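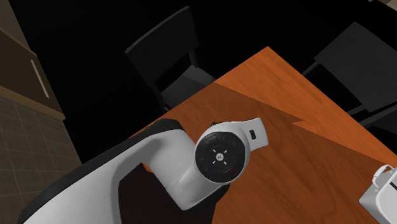 Kitchen sim, arm out over the table. Wrist link up over the wood, black joint cap facing us.

Last updated: Wednesday, 4:40 pm

The Heltodis wrist fault, in pictures

Quick gallery for everyone who asked what happened to the August runs. Short version: wrist joint limit got loaded wrong, arm folded further than the real one ever could, and the runs kept scoring as passes. No hardware was damaged, all of this was in sim. But the same config file was queued for the real arm at the Sukprasert bench, so it went in as a safety matter and that's how we're treating it.

Only the one render up so far. Rest of the set is still on the Drokum drive and will get added under these notes when the export finishes.

More on the render up top
Table task in the kitchen scene, the two black chairs left where the scene file puts them. Folded pose like this one is fine on its own, you can't spot the fault from a still. You need the joint log next to it. Please dont go through old renders trying to pick out bad runs by eye, two of us tried and got it wrong both ways.

The white thing with the handle, lower right
Sits on the table, collision is on for it. Contact with the table and anything on it was being checked the whole time. Contact of the arm with itself wasn't. That was the second half of the problem.

What went wrong
Resura importer reads limits in degrees unless told otherwise. Our file is in radians, and the flag telling it so was dropped when the configs got merged. Importer saw tiny numbers, decided they were junk, fell back to "no limit" on the wrist. It did print a warning. Line 1124 of a log that runs to 2000, so you can guess how many people read it.

How it got caught
Somebody replayed a batch to check timing, nothing to do with limits, and saw the wrist link go straight through the forearm and out the other side. Stopped the queue right then. Good call, should of happened weeks earlier.

How many runs
91 bad ones. All pulled from the Heltodis results page. If you copied numbers off that page before Wednesday, throw them out and copy again. Scores came down, not by a lot, but they came down.

Changed already
- Units flag is required now, import stops without it
- Missing limit is an error, no more falling back
- Self collision on by default in every scene, kitchen included
- Bench won't take a config that hasn't had a full replay

Not changed yet
Log is still too long. Warnings need to go at the top or somewhere a person will see them. Also the bench has its own limits in the controller and they would probably have stopped the arm, but we haven't tested that with this file and we're not going to count on it. Slow speed test first, hand on the stop button, area clear.

Anyone still holding a local copy of the old config: delete it. Renaming it doesnt count, the loader picks up everything in the folder.

More pictures when the export's done.

14 shares | 6 comments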